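The decluttering coach charges by the drawer

She asks that I leave her name out of it. Half her clients, she says, haven't told their husbands what the sessions cost, and the other half would rather the neighbours in Elton thought they had always lived this way.

What they pay for is the Tendus method, a course of home visits in which a trained coach sits with you while you decide what to keep. The fee is $400 for the first visit. After that it goes by the drawer, the shelf or, for people in real trouble, the garage. I have been a doubter about this sort of thing ever since my sister paid for a book that told her to fold her socks, so I went in with my arms crossed.

"People think they're paying me to throw things out," she says. "I never touch a thing. I ask when they last used it and then I wait."

I ask whether a friend with a cup of tea couldn't do the same. She takes this better than I expected. "A friend says, 'Oh, keep it, it's lovely.' A friend wants to be asked back."

The training, it emerges, is a 17-hour course taken online, with a certificate at the end. She did hers in July over two long weekends. Before that she sold kitchens for Kobzar, and she still has the saleswoman's habit of lowering her voice when she gets to the price.

There is a theory behind it all, and she recites it with some care. Clutter is a postponed decision. Every postponed decision takes a little energy. Clear the decisions and the energy comes back. I ask who measured the energy. She says it isn't that kind of theory. I ask what kind it is, and she looks out the window for a bit.

"I had a client with 227 empty jars," she says. "She counted them herself, out loud, in the laundry. By the end she was crying and laughing. You can't tell me nothing happened there."

I can't, though I'd like to know how many jars are in that laundry now. There are no follow-up visits unless the client books one, and the figures Tendus puts in its brochure come from a form filled out on the day, with the coach still in the house. 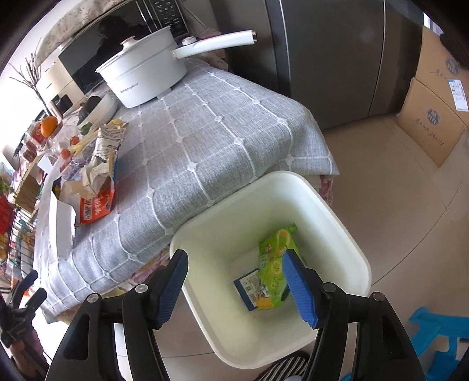 Does the clutter come back?

"For some of them, sure. I'd guess 40 per cent, and that's me being fair. They ring me after Christmas, mostly."

It is the most candid number I hear all morning, and she offers it without any sign that it might be bad for business. Repeat customers are, after all, customers. Orkora, the rival outfit across the river, sells a yearly plan on exactly this footing, and she is scornful of it. "That's a gym membership," she says. "They want you not to turn up."

Before I go I ask to see one of her own drawers. She hesitates, then pulls out the one under the kettle - rubber bands, takeaway menus, a torch, three dead pens.

"That one's exempt," she says, and pushes it shut with her hip.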